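Bought the black Flolero bucket hat for a beach week in July and I've worn it nonstop since, so take this as a fan talking! The brim is the best bit, rows and rows of stitching packed close together, and it keeps its curve even after being squashed in my tote. The crown is a soft twill that folds down easily (great for packing). Gripes? It grabs lint like crazy, and $30 felt steep until I caught it at $20. My friend Ratih wants one too. Four stars from me, and I'd love it in green.
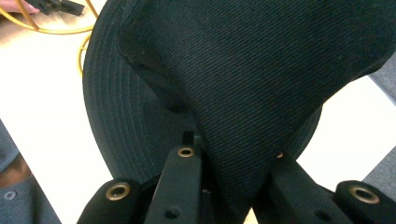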